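Thread on moving a household from Gasville to Eten in January, mostly for people who asked what I'd do differently. Long one.

Start with the boxes. I bought 61 and used all of them. Small ones for books, medium for almost everything else. I'd skip the extra large next time. Two of mine split on the stairs.

We used Penner for the truck. The quote was fair and the crew showed up when they said they would. The quote did not include the piano. Read the list of what counts as a "specialty item" before you sign.

Piano was an extra charge per flight. We had one flight at the old place and two at the new one. I'd assumed it was charged once.

If your new building has an elevator, call and reserve it. Ours needed four days' notice and a deposit. The deposit came back, slowly.

Labels: room name on two sides and the top. I only did the top for the first batch, then stacked them, and had to unstack everything to find the coffee maker.

Write what's in the box too. "Kitchen" is no help when you have 14 boxes that say kitchen.

We use your location and reading preferences to improve this page. By continuing you accept our use of cookies. Accept all | Manage settings

Utilities. I set the power to start the day before we arrived, and that worked. Internet was the problem. The first open appointment was 31 days out, so we ran everything off a phone until then.

Call the internet company the same day you sign the lease. I waited until we had boxes packed.

Change of address took ten minutes online. What took longer was everything that doesn't follow the mail: car insurance, the pharmacy, the vet, the dentist, two old store accounts I'd forgotten about.

Make a running list on paper and stick it to the fridge. Every time a piece of mail comes, add the sender. By the end you have the whole list.

Costs, since several people asked. I set aside 1,000 for surprises and spent nearly all of it. Piano, a second trip for the things in the shed, a new shower curtain rod, parking for the truck.

Parking for the truck needed a permit in Eten. Gasville never asked for one. Check with the city where you're unloading as well as the one you're leaving.

Furniture. Measure the doorways, then measure the turn in the hallway. Our couch fit through the door fine and would not make the corner. The feet unscrewed, and that was enough.

I left the old bookcase behind. It had been moved three times already and the back panel was coming off.

Bought one new thing before the move, a set of shelves from Braltach. Should have waited. They were the right size for the old living room and they're too deep for this one.

Clothes are where I saved the most space. I went through every drawer before packing. If it didn't fit or I hadn't worn it in a year, it went in the donation bag. T-shirts were most of the pile.

Fold what you keep before it goes in the box. I stuffed one box in a hurry and ended up ironing the contents.
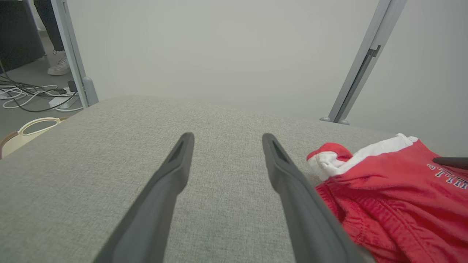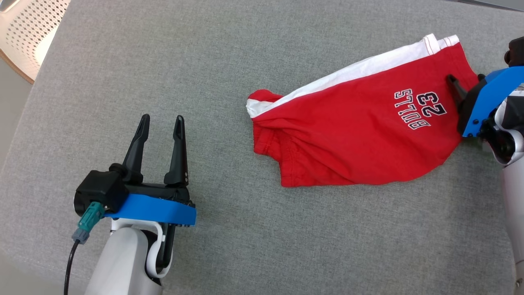 Gray fabric, all three.

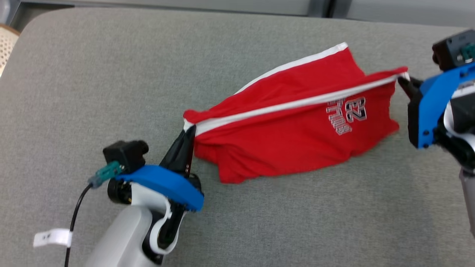 Towels and sheets can do double duty. I wrapped plates in dish towels and lamps in bath towels and bought much less packing paper. Everything made it except one saucer.

Keep one bag with you that doesn't go on the truck. Mine had chargers, medicine, toilet paper, a box cutter, a change of clothes, the lease and snacks. I forgot a light bulb. The bedroom had no bulb in it.

First night, make the beds and stop. The kitchen can wait until morning.

As of 17th March there are still boxes in the hall closet. One is marked "misc." and I have no plans to open it.

A few people asked about moving with a cat. I'll do that as a separate thread. Short answer: put her in the bathroom with the door shut and a note on the door until the truck is gone.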